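September 20, 2021

Back on the confidence index stuff after most of last week went to teaching. Writing this down now so I don't have to reconstruct it in November when the write-up is due.

The question is still the same one: when the sentiment number drops, do households really spend less, or do they just tell the phone interviewer they feel lousy and then go buy the couch anyway? Everybody on TV treats it like the first. I've had my doubts for a while, and the Gristholm panel is finally big enough to poke at it - 800 households, same people every wave, spending diaries attached.

So I reran the basic regression this morning with the lag set to two months (I had it at five before, which in hindsight was way too generous). The coefficient on the headline index shrinks to almost nothing once I put income in. The "family finances over the next year" question holds up on its own, though, and the "economic conditions over the next year" one is pure noise as far as I can tell. People know their own wallets and they guess about the country! I like this result a lot, so I need to be extra suspicious of it.

Things I'm suspicious of: the Foltoseck interviewers changed the order of the questions partway through, and they now ask about the government right before they ask about the economy. You can practically see the party split open up in the answers after that wave. Anyone using the raw series, please don't compare across the break without the dummy in. It's called qorder in the shared file.

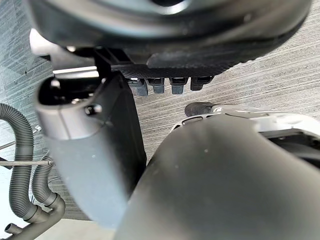
Four grey tabs in a row under the textured black plate.

After lunch I tried splitting the sample by how people say they'd vote. Supporters of the party in power are sunnier, no surprise, and they flip the minute power changes hands. But their grocery spending doesn't budge when they flip. Durables wiggle a bit, up to 15 percent in one subgroup, but that subgroup is tiny and I wouldn't show it to anyone yet.

Also wasted an hour on the Drudeo retail series. It's seasonally adjusted and our diaries aren't, so of course nothing lined up. Dumb mistake, my own. Using the unadjusted version from now on and doing the adjustment on both sides with the same script.

To do:
Rerun everything with the renters dropped, then with only the renters.
Ask the Prydderch people if they kept the interview dates (not only the month), so I can look at answers right before and after the budget speech.
Fix the axis labels on the lag plot, they still say quarters.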